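Wrong reading order in translated pages, printer proof vs. screen

Rosalind Schumacher
I letter a small-press translation of a right-to-left comic, 200 pages, published in English by Firby. On screen in Bosska the spreads are correct. In the PDF proof from the printer, pages 9 through 36 are paired backward, so the left half of each double-page picture sits on the right. Binding is set to right edge in the document.
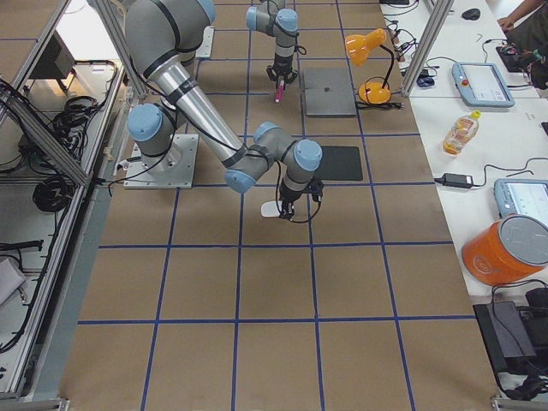 Export is single pages with bleed, no crop marks. I have exported twice with the same result. Files are due Tuesday.

Booker Tillman
Check the binding setting in the PDF itself. Bosska stores it in the document but drops it on single-page export. Open the PDF properties and set binding to right edge, then save under a new name.
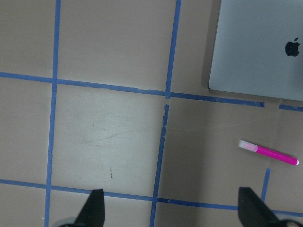 Grid in blue tape, with a marker and the corner of a laptop.

If the range starts at 9 and not at 1, you also have a section break there. A new section takes the default binding, left edge, unless you change it by hand.

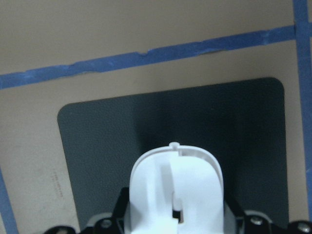

Delete the break, renumber, and export again. Look at page 27 in two-up view with the cover shown separately. It should be on the left side of its spread.

Malou Hjaltadóttir
Had this on a different book. Just flip the pages.

Wanda Mbeki
Do not flip the pages. Mirroring reverses the art and your lettering with it. The section break is the likely cause. Ask the printer for a folded dummy of the first signature before you approve anything.
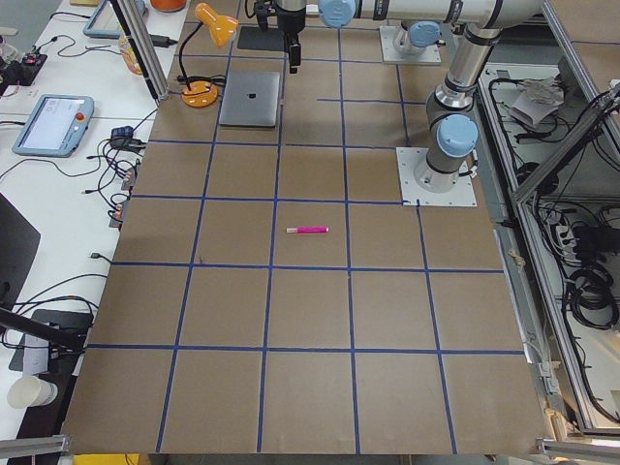 Rosalind Schumacher
There was a section break before page 9, left over from the color insert. Removed it and set the binding in the PDF. Spreads pair correctly in two-up view now. I have asked for the dummy.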